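Reheating by the numbers: Mhairi Urquhart on staff kitchens

Mhairi Urquhart has spent most of her working life measuring the temperature of other people's lunches. She runs the food safety program at Trindgate, a property services firm that looks after shared kitchens in 159 office buildings, and she keeps her records in a plain spreadsheet. Last year it reached 3,172 entries. Each one is a probe reading taken from a meal straight after it came out of the microwave.

"The number people want is the average, and the average is no use," she says. "A tray of lasagne can average well and still have a cold centre. I record the lowest reading of five. Four near the corners, one in the middle."

Her method has changed little since she started. The probe is wiped, pushed into the thickest part of the food and held until the display settles. She notes the container, the depth of the food, the power setting and whether the meal was stirred. Brands of oven are left out of the main sheet, as she found early on that depth and stirring explained most of the spread.

Shallow dishes do best. Deep, narrow tubs do worst, particularly when filled with rice or mashed potato. Urquhart tells staff to spread food out in a ring where they can, leaving the middle of the dish bare, and to stop halfway to stir.

"Standing time is the step that gets skipped," she says. "Two minutes with the lid on. The heat is still moving through the food after the oven stops. If you probe at once and again after standing, the low reading comes up."

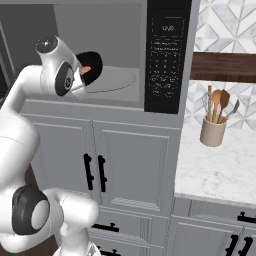 How long can cooked rice sit out before it goes in the fridge?

Urquhart works to one hour. Spread it on a tray so it cools quickly, cover it, and use it the next day. She doesn't accept reheating as a fix for rice that has been left on a bench overnight, as the toxin made by some bacteria survives the heat.

Placement of the oven comes up often in her fit-out reviews. Darren Hebden, who draws kitchen layouts for the Urkthorpe office, prefers to build the unit in above the cabinets to free the counter. Urquhart has asked him to keep the base of the oven below shoulder height for most users. Soup is her main concern. A full bowl lifted down from above the shoulder tilts toward the face, and burns of that kind make up a steady share of the incident forms she reads.

"We disagreed over one floor plan for most of May," Hebden says. "She sent me the incident forms. I moved the shelf."

Ventilation is the other point they check together. Built-in units need the clearance given in the installation sheet, and trim kits fitted by a third party don't always leave it. An oven that can't shed heat may cut out partway through a busy lunch hour, and the meals inside are then served lukewarm.

Cleaning is set out in a schedule Urquhart calls the Gunn sheet, after the building where it was first used. Interior wiped daily, turntable washed daily, door seal checked weekly. A bowl of water heated for three minutes loosens dried splatter, and she asks that a wooden spoon be left in it to reduce the risk of sudden boiling.

She is now preparing a shorter version of the guidance, one page, to be fixed inside a cupboard door. The draft has 20 lines. Hebden thinks it should have fewer, and Urquhart has so far agreed to remove the one on popcorn.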